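Reading the Burial File
Handout 4: Tracing a service member from paper records
Course notes, Ulla Engström

Last session we looked at rolls and unit rosters. Now we get to my favorite source of all, the burial file! It can run from a single card to 33 pages, and even the dull-looking forms have a way of opening up a whole life.

What is usually inside

A burial file follows one person from the first report of death to the final resting place. Expect a report of burial, letters from the next of kin, shipping papers if the remains came home, and a pile of internal memos. The memos are often carbon copies and hard going, but please don't skip them. Clerks wrote down doubts there that never made it into the letters sent to families.

Dates that don't match

You will meet several dates for the same death, and this throws almost everyone the first time. Keep them apart in your notes:

Date of death as reported by the unit
Date the remains were found
Date of first burial
Date of final burial
Date of a legal finding of death, which may be a full year later

Write down which form each date came from. If you only copy one thing from this handout into your notebook, copy that list.

Our practice case: Pacheco

Heriberto Pacheco was a truck driver in a supply company. His file has a report of burial at Sotby, a second report moving him to the cemetery at Plillura, and four letters from his sister. She asks the same question every time: where is his watch? The answer is on the back of the effects inventory, in pencil, and I still remember how happy I was to turn that page over. It had gone to a cousin with the same last name in another county.

Look at the grave numbers too. Plot, row and grave are given in a different order on the two reports, so a quick reader ends up in the wrong row.
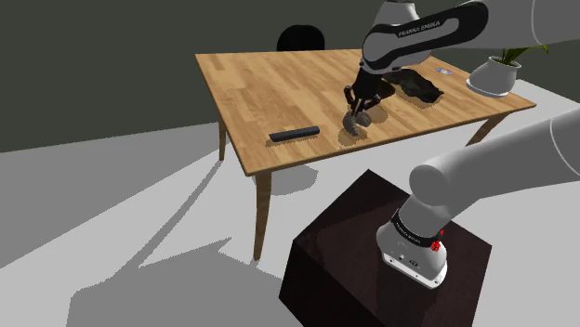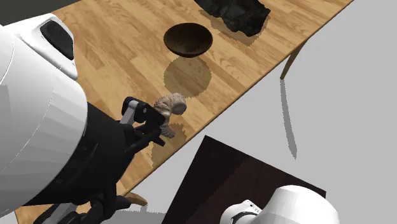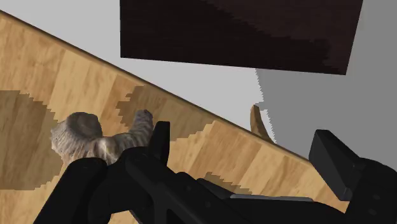

Working through a file in order

1. Put the pages in date order before you read any of them closely. Files are often bound with the newest on top.
2. Copy the service number from every page that carries one. A single swapped digit can mean that a page belongs to someone else.
3. Make a list of every name, clerks and chaplains included. A chaplain's name will often lead you to a diary or a unit history.
4. Read the family letters last. They are so absorbing that you'll forget to check the forms!

Indexes and finding aids

The Ertürk index covers roughly 3,000 burials and is arranged by place of first burial, so you need the old cemetery name to use it. The Biveretti list is smaller, with 1,000 entries, and goes by last name. Spelling in both is as the clerk heard it. Try Pacheko, Pachico and Pacheca before you give up, and try the first name as a last name as well.

For next time

Read pages 1 to 7 of the Pacheco file and draw up a timeline with a source beside every entry. Bring it on 10th June. Those of you working on a relative of your own can use that file instead, and I'd love to see it. Replies to records requests sent now may not arrive until July, so get your form in early and keep a copy.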